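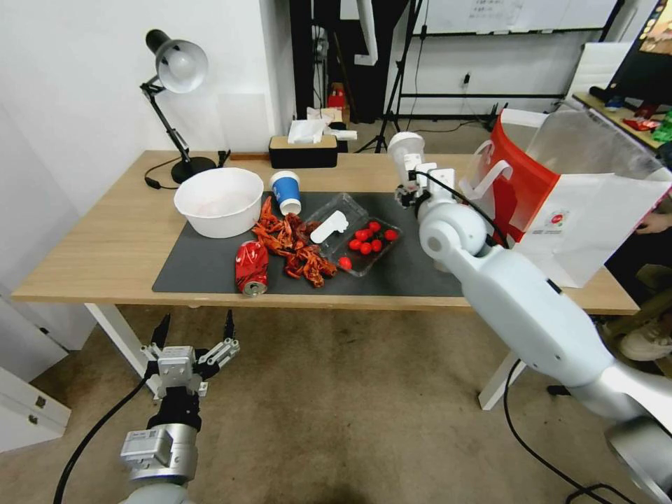
Can a weekend cleanse flush toxins out of a healthy body?
There is no good evidence that it can, and the people selling the cleanses rarely say which toxins they mean.

I asked the second half of that question nine times in March. I asked it at a wellness fair, in two day spas, on the phone with a supplement company and finally in the treatment room of Blandine Moulin, who has run a cleansing practice above a shoe repair shop for most of her working life. Moulin was the only one who paused before answering.

"The ones from food, from the air, from stress," she said. I asked how stress could be a toxin. She said her clients feel it leave.

Her weekend program is called Datis. It costs $200 and comes with a booklet, three sachets of powder and a jar of herbal capsules sold under the name Prolow. For two days you drink the powder in warm water and eat broth. On the second evening there is a foot soak, and the water goes brown. I have no trouble believing the water goes brown. I put the soak tablet in a mixing bowl at home with no feet in it, left it for 20 minutes, and had brown water.

When I told Moulin this she was gracious about it. She said the tablet was only one part of the program.

Khurram Janjua worked as a kidney nurse before he started teaching, and he has less patience. He keeps a folder of cleanse leaflets that patients have handed him over the years, and the thickest section belongs to a tea called Bririer. "It has senna in it," he said. "Senna is a laxative. You take a laxative, you go to the bathroom, you weigh less on Monday. Then you drink a glass of water." His students get the leaflet in their first week and are told to find the active ingredient. Most of them need a magnifying glass.

What bothers him more is who buys it. People with kidney trouble can be harmed by herbal mixtures and by losing fluid fast, and they are often the very people who have been told their bodies need help clearing waste. The Bririer leaflet does carry a warning. It is on the back, under the recipes.

The testimonials are harder to argue with. The Bhutto Method, a 40-day plan that a former hotel manager sells by subscription, lists 123 of them on its site. I read every one. People slept better, argued less, fit into a suit again. The plan also has them quit alcohol, go to bed at ten and walk after dinner – and almost every letter credits the drops.

I did the Datis weekend myself, for fairness. Saturday I had a headache, which the booklet calls "release" and which I would call no coffee. Sunday I was hungry and a little smug. By Monday lunch I felt fine, much as I had on Friday.

Moulin called to ask how it went, and I told her. She suggested that one weekend may not have been enough for someone in my line of work, and that there was a discount on the second.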